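Section 6. Incident Log and Personal Alarm: Set-up for Unit Staff

This section covers the first set-up of the Gidano incident log and the paired Flikutine personal alarms. It applies to cadet units, youth clubs and other groups whose members travel to and from evening meetings on foot. Set-up should be done by the unit safety lead with the log tablet and all alarms in the same room.

Text in this section was last checked on January 3, 2019.

6.1 Before you start

Charge every alarm until the side light stays green. Have the unit code sheet on hand. The code is printed on the second page, under the site name (for example, Soresville Main Hall). If your unit meets at two sites, set up each site on its own.

Note: Alarms that were paired with an older log keep the old code until they are cleared. Hold both side keys until the alarm beeps twice.

6.2 Setting up the log

1. Turn on the tablet and open Gidano.
2. Tap New Site and type the unit code. Capital letters matter.
3. Enter the name and phone number of the safety lead, then of one deputy. The log will not go past this screen with only one contact.
4. Set the meeting days and the start and end times. The log treats the 32 minutes before the start and after the end as travel time, and alerts in that window go to both contacts at once.
5. Enter the street address of the entrance members use. This may be a side gate and may differ from the mailing address.
6. Tap Save, then print the confirmation page.

Caution: Gidano does not call the police. In an emergency, call 911 first and write the report afterward.

6.3 Pairing the alarms

1. Lay the first alarm next to the tablet and tap Add Alarm.
2. Press the top key once. A four-digit number shows on the tablet.
3. Write that number on the alarm's label with a permanent marker.
4. Tap Confirm. Wait for the single long beep before you pick up the next alarm.
5. Repeat for each alarm. One site can hold up to 400.

The alarms reach the log from as far as 800 feet in open air. Brick walls and parked trucks cut this down a good deal — walk the usual route to the bus stop with one alarm and mark where the signal drops.

6.4 Recording a threat or confrontation

Take the report the same evening if the member is willing. A parent or guardian should be present for anyone under 18.

1. Tap New Report and choose the type: words only, following, blocked path, or physical contact.
2. Enter the place and the time as the member remembers them. If the time is a guess, check the Estimate box.
3. Type what was said in the member's own words. Do not clean up the language or fill in missing parts.
4. For a vehicle, enter the color, make and any part of the plate. Leave unknown fields blank.
5. State whether the member was in uniform or carrying anything with the unit's name on it.
6. If there were two or more witnesses, open a separate statement for each. Keep them apart until all are saved.
7. Read the report back, make changes, and tap Lock.

A locked report cannot be edited. Use Add Note for anything remembered later. Each note holds 1275 characters.

Note: Do not post any part of a report in a group chat, even with names removed. 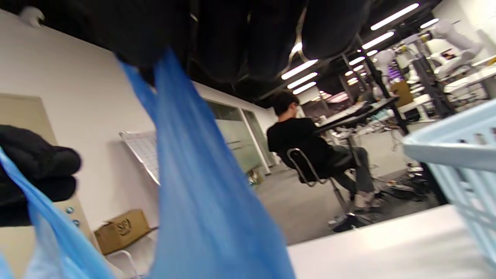
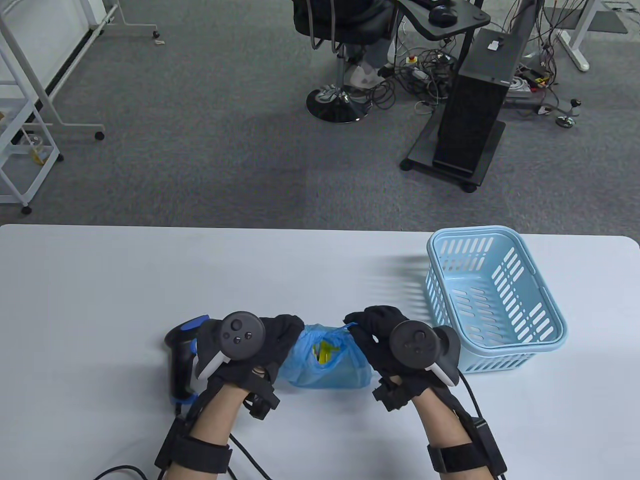
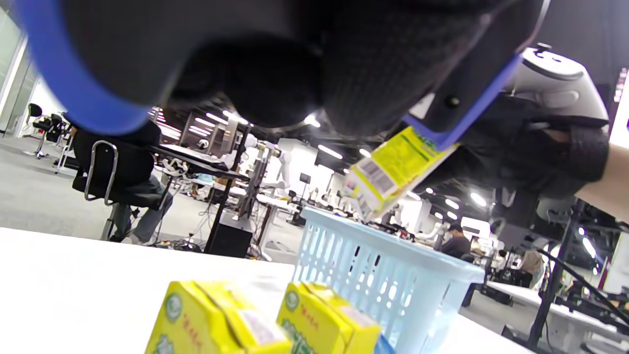
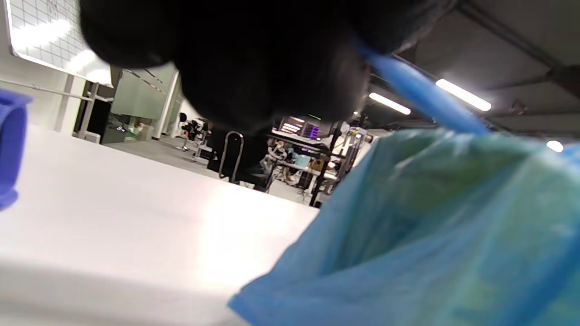

6.5 Handing a report to the police

1. Open the locked report and tap Export.
2. Choose Full Copy. The Summary option leaves out witness statements.
3. Print two copies. Give one to the officer and file the other in the locked cabinet.
4. Enter the officer's name and the case number in the Handoff field.

If the officer asks for the tablet itself, contact Leclerc support before you release it — they can move the site to another device while yours is away.

6.6 Monthly check

Test each alarm once a month, starting in January. Replace any alarm that takes more than one press to sound. Check that both contact numbers still ring.

Questions about this section go to Châu Thân at the Leclerc help desk. Include your unit code and the version number shown at the bottom of the Gidano start screen.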